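How to run the gripper table at an open day

Set up by 2 in the afternoon, before the school groups find the snacks. At Kilordale we put spice jars on a pale wooden table and let visitors try the hand-held grippers.

Close in slowly, jaws wide, and squeeze late.
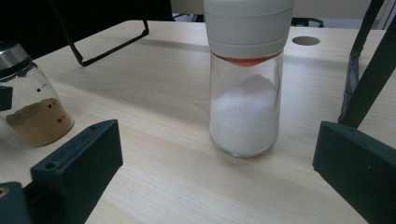
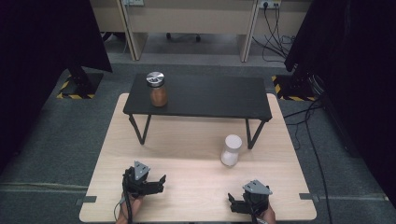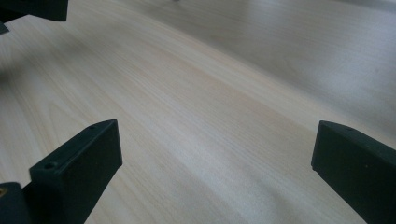
Jocelyn Samonte wrote to say her visitors all squeeze early anyway, and that a practice run over bare wood helped more than any speech.

Fair enough – my speech ran some 15 minutes. Let people practice first, then bring on the jars. Keep a broom handy.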